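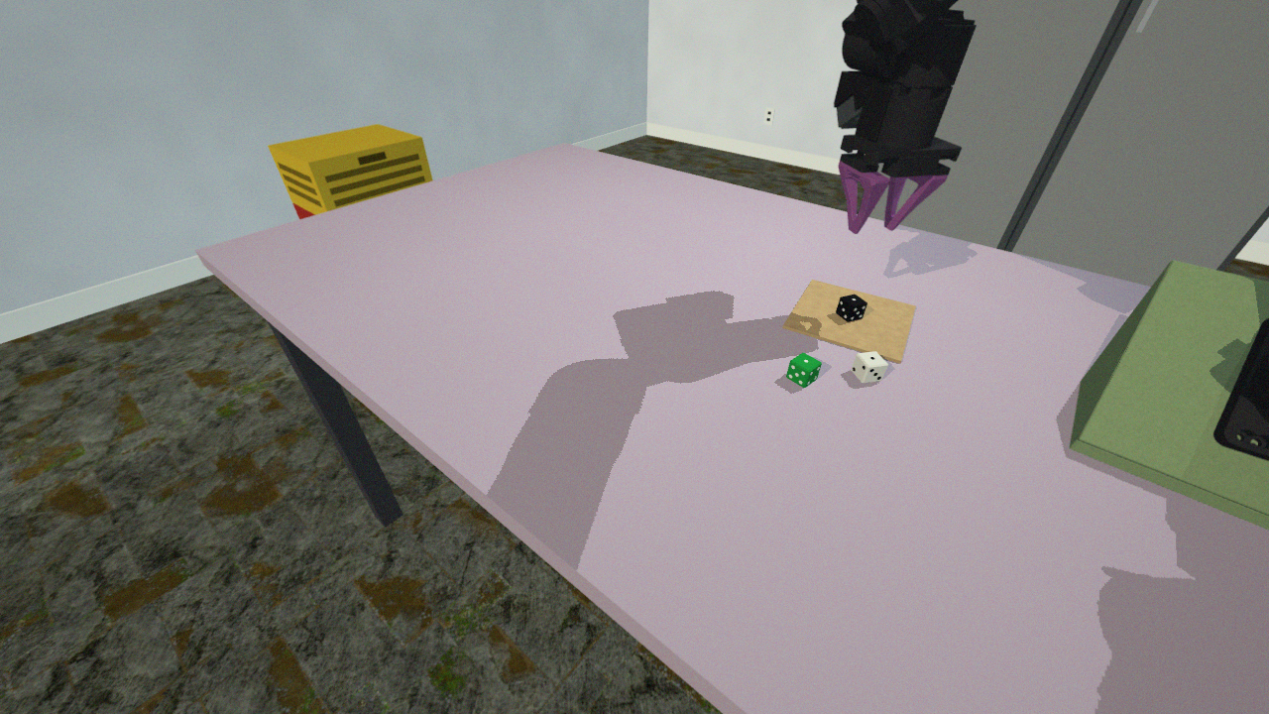
Back from the second rehearsal and I can't sleep, so I'm writing this at 11:40 with tea and no voice left whatsoever. What a night! I've sung in choirs on and off since school and I had forgotten what it is to stand in a row of altos when a chord locks and the floor seems to hum under your shoes.

We are doing the whole thing without instruments. Not even the little organ. Hwa-young gives us one note from her pitch pipe and then we're on our own, and the first piece is the long psalm setting Jhun wrote over the winter for the spring evening at Tarkanmont. It's called "Ki" (he says the title is for his grandmother and leaves it there, so I leave it there too). It lasts nearly 10 minutes and the altos don't come in until page four, which is torture, lovely torture, because you have to sit inside everyone else's sound and keep your own note alive in your head.

I missed the entrance the first time. Of course I did. I was listening to the basses and just forgot I was in the choir. Aqeel, who was standing behind me, laughed so hard he lost his place as well and the whole back half fell down like a shelf. Second time we got it. Third time we got it and it was soft, properly soft, and Hwa-young put her hands down and let us go on by ourselves for a whole page.

Things I want to remember from her before they fade:

Breathe before you need to. Vowel first, then the pitch sits in it. Don't scoop up to the G, think of coming down onto it from a higher step. On "mercy" the r is nearly nothing. If you can't hear the person next to you, you are too loud, and she looked right at me for that one.

The text is so plain. Four verses, hardly a word over two syllables, and Jhun repeats the last line over and over with one voice dropping out each time until only a single soprano has it. Chae-won sang that tonight. She's 19 or so and she came in with a cold, and she still sang it straight, no wobble, no show, and I got goosebumps all down my arms. I told her so in the coat room and she went pink and said thank you to her scarf.

Bart drove me home and we talked about whether a sacred piece changes when you sing it in a hall. He grew up with plainchant every morning and thinks the room does half the praying. I'm not so sure. Tarkanmont has 600 seats and carpet in the aisles, and the sound does die a bit, but I felt the same hush tonight in a school gym with a basketball hoop over the tenors. We went back and forth on it until we were parked outside my building with the engine off, and then we sang the last page, the two of us, very badly, with the heater ticking.

Oh, and the recording! Aqeel is making practice tracks on his old Zondton recorder, one voice part loud and the others low, so I can drill page four on the bus. He has done the sopranos and tenors already. Altos by the end of the week, he says. I would have them tonight if I could.

Still to learn: the middle section (that awful leap on "deliver"), the second hymn, all of verse three by heart. Hwa-young wants the books down for the last 5 rehearsals. I was scared when she said it and now I'm looking forward to it. I keep humming the tenor line, too, and it isn't even mine.

Lemon, honey, bed. Tomorrow, page four before breakfast, quietly, for the neighbors.

Comments

altoforlife: The scarf! I love her already. We did an unaccompanied psalm last May and I cried through most of it, so be warned.

Jhun B.: Page four forgives you. The leap on "deliver" is meant to feel like that, sorry.

pipes_and_reeds: With Bart on the room question. Try it in a stone stairwell and then tell me I'm wrong.

Marguerite: Is there a way to get tickets for the evening? My sister and I would come up for it.

Contact | © The Row of Altos diary | Back to top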